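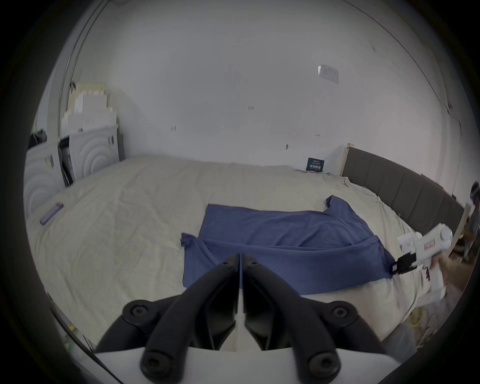 Ticket 2227 - lineup export drops the bench. Pranero league manager, web version, Kotari skin. Reported by the kit desk, we print team sheets off it. Make an 11 plus seven subs, hit Share, and the saved picture only has the eleven. Same on two laptops. Kit color also wrong: home shirt is set to a plain blue, like the short-sleeved tee lying flat on the cream sheet, and it comes out nearly purple in the export.

Tried so far:
- logged out, back in. no change
- cleared cache. no change
- made a new team from scratch, bench shows in preview, gone after save
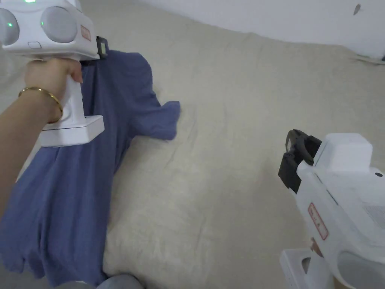
Preview is fine every time, so its the save step. Share link opens OK, just no bench under the pitch.

Update 1 April 2024: support says canvas height is capped at 1503 and anything under that gets cut. Asked us to drop the pitch height by 330. Did that. Five subs show now, last two still missing.
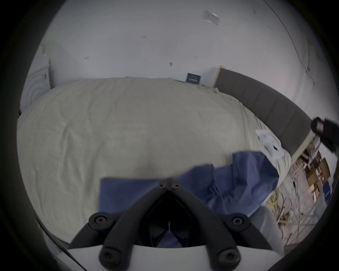
Also the Matić problem. Surname with the accent prints as Mati and a little box. Only in the Comico font, default font is ok. Switched font for now but the club wants Comico back on the sheets.

Next steps:
1. Support to raise the cap or let bench wrap to two colums

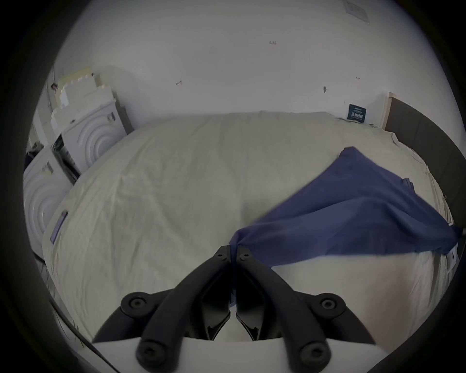
2. Support to check accents in Comico, all weights
3. Us: re-save the 60 old lineups once the fix is live. Not before
4. Shirt color, still open, no reply yet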